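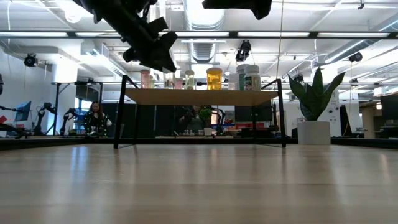 Dans l'atelier de Valtine, l'étagère à flacons sert de banc d'essai aux bras robotisés.

Ranger une armoire à pharmacie prend quelques minutes à n'importe qui. Chez Valtine, on y travaille depuis deux ans. La consigne tient en une ligne : prendre un flacon sur la table, le poser debout sur l'étagère, sans toucher aux voisins.

« Le bras va où on lui dit. Ce sont les doigts qui posent problème », résume Cayetano Benítez, responsable des essais. Un flacon translucide se repère mal, et un bouchon strié accroche d'un côté et glisse de l'autre. 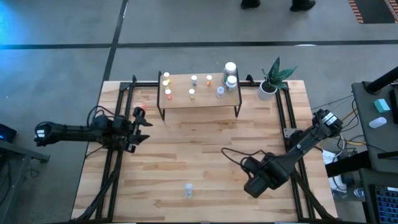

L'équipe a enregistré 888 essais depuis octobre. Les flacons debout et bien espacés passent à peu près tous. Pour un flacon couché, il faut parfois jusqu'à trois tentatives, et une personne reste à portée du bouton d'arrêt.

La société Kundis, qui conditionne des compléments alimentaires, suit ces travaux pour ses fins de ligne. Elle ne prévoit aucun achat pour l'instant – la cadence est trop faible.

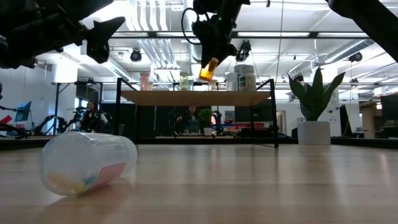
Et à la maison ? Benítez ne donne pas de date. Une vraie étagère de salle de bains est plus étroite, moins éclairée, et change de contenu chaque semaine. Le prochain programme, Triminico, doit commencer par les boîtes en carton.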